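School kits land in Ketau, and we're over the moon!
06/11/2023

I've been home from Ketau for less than a week and I'm still finding red dust in my shoes, but I couldn't wait any longer to share the news. Thanks to everybody who walked, baked and swam for our Grostov Appeal, 955 children now have a school kit of their own – bag, books, pencils, the lot!

We spent 4 days on the road in October, starting at Kpodo Primary, where the whole school turned out to sing for us (I cried, of course, and I wasn't the only one). The Kpodo classes took 489 of the kits, and the rest went on by truck to the smaller schools along the river. The last stretch was so bumpy that we got out and walked it.

What I loved most was the new early years room. It opened with 154 little ones on the register, split between mornings and afternoons, and the noise when the doors open is something else. There are low shelves, a reading mat and a proper roof that keeps the rain off.
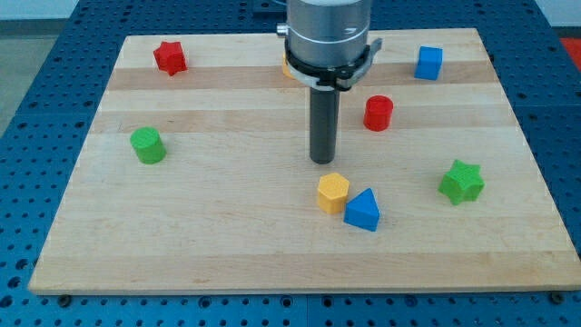
One of the Kpodo teachers told me that the afternoon group used to have lessons under the mango tree, and that in the wet months they simply went home. She'd like a second room next, please, and a water tank before that!

So that's what we're raising money for now. Our Baltov Winter Walk is open for sign-ups, dogs and buggies welcome, and there's soup at the finish. If you'd like a sponsor form, or want me to come and chat to your school or club about the trip, drop the Grostov Appeal office a line.

ENDS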